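6 min read

The trouble with lamps you can't open

By Torunn Hedlund

My mother-in-law's kitchen light went out in September, and she did what she has done all her life: she got the steps out, took the shade off and looked for the bulb. There wasn't one. There was a flat disc with a lot of tiny yellow squares on it, stuck to a metal plate, and a label telling her that the light source was not replaceable. The fitting had been up for 2 years.

It was a Dimorberg, one of the nicer ones, with a brushed rim and a linen shade. The box had promised her a lifetime of light. I have tried since then to find out whose lifetime they had in mind.

I should say that I'm not against LEDs. I lived through the first energy-saving bulbs, the ones that took half of supper to warm up and made everybody look ill, and I wouldn't go back. What bothers me is the sealed fitting, where the lamp and the light have become one object, and where the failure of a part the size of a coat button sends glass, steel, fabric and all to the tip.

The trade has its answers ready. Corey Pirihi, who sold lighting for Horobets before he set up his own shop, gave me most of them over a long phone call. A sealed unit can be made thinner. The heat is easier to manage. You can't put the wrong bulb in it and scorch the shade. People like a slim fitting on a low ceiling, and a slim fitting has no room for a socket.

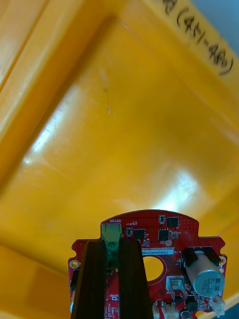

Some of that I accept. A low ceiling is a low ceiling, and I've hit my head on enough pendants. But the heat argument only takes you so far, as you can manage the heat perfectly well and still hold the light module in with three screws and a plug. Cutoreo does it on its bathroom range. The part costs less than a takeaway and goes in with an ordinary screwdriver, once you've switched off at the mains. If they can do it, I'd like to hear why a firm charging twice as much cannot.

Corey went a bit quiet at that point. Then he said that customers don't ask for it.

I expect they don't. Who stands in a shop, looking up at forty glowing ceilings, and thinks to ask how the thing comes apart? We ask whether it comes in brass. We ask if it will look silly over the table. For a hundred years the question of what happens when the light goes out had such a dull answer that we stopped asking it, and the makers changed the answer while we were looking at the shades.

Then there are the hours. Every box has a large number on it, and I have grown suspicious of large numbers. They tend to describe the diodes, which do last, and to say little about the driver, the small box of electronics that feeds them and that has to sit in a hot, closed space above your cooker. Amber Visser, an electrician who has done a good deal of work in our street, tells me that in the dead fittings she takes down it's the driver far more often than the light. She used to swap them. Now she finds them glued in, or behind a rivet, and her hour costs more than a new lamp, so up goes a new lamp.

I don't blame her for that, and I don't much blame the buyer either. I do blame whoever chose the rivet.

There's a fashion for calling this sort of thing sustainable on the strength of what it saves in electricity. Fine, count that. Then count the shade as well. My mother-in-law's replacement came in a box big enough for a microwave, with more foam than lamp, and the old linen shade had not a mark on it. Dimorberg wouldn't take it back and couldn't sell her the inside alone. The man on the help line was very polite and suggested the newer model.

She didn't buy the newer model. She bought an Erneck, a plain white glass thing with two ordinary sockets in it, which hangs a little lower than she'd like and which my husband says looks like a school corridor. He may be right. She has spare bulbs in the drawer under the kettle.

Sign up for our weekly letter on homes and interiors. You can unsubscribe at any time.

Contact us | © 2021 | Back to top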